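March 26, 2021

Right, the rhubarb. I've been promising myself an entry on the garden all week and keep getting distracted, so tonight it's me, a pot of tea and the muddy notebook.

The big news is that the bed behind the shed is finally dug over. It took me three evenings and my back is letting me know. I found a fork with no handle, half a saucer and so many roots (bindweed, of course, miles of the stuff, white and snappy like cold spaghetti). I've put the lot in a bucket of water to drown because last November I chucked it on the compost and you can guess how that went.

The rhubarb crown went in at the far end where it gets the morning sun. No picking this year, I know, I know. I've written NOT YET on a lolly stick and pushed it in next to it, which is meant for me!
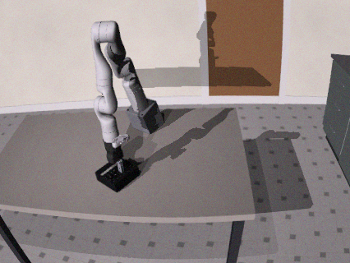
The arm, the table and the little black tray.

Then there's the seeds. I went to Rura for compost and came out with compost, eight packets of seeds and a watering can I didn't need. It's a lovely can though, long spout, proper rose on the end. I paid for it out of the cake tin money and feel only slightly bad. The tomatoes are called Farkach, which I'd never heard of, and the packet promises fat, ribbed ones that do well in a rotten summer. We'll see. I've sown them in yoghurt pots along the back bedroom windowsill, and every morning I go in and stare at them before I've even put my slippers on. Nothing yet. It's only been a few days, I should leave them be.

Sweet peas are another matter, they're up and off! I soaked them overnight this time and I think it helped. They're already leggy, so I'll pinch them out at the weekend and harden my heart about it. I always feel like a bully. 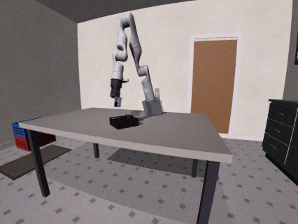 What I can't decide is where the beans are going. Last year they were against the fence and the wind had them over twice, canes and all, and I spent most of August tying things to other things with old tights. I could move them next to the water butt, but then I've got to climb through them to fill the can. Or they go in the new bed and the courgettes get shoved up the side, and we all know courgettes don't stay shoved. I drew it out on the back of an envelope and it looked marvellous until I remembered the path.

Still cold at night. I've got fleece over the early potatoes, held down with bricks, and one corner keeps flapping loose and giving me a fright when I look out of the kitchen window in the dark.

Need to buy: string, slug wool, another bag of compost. Must ring about the blocked gutter too, it's dripping right on my mint.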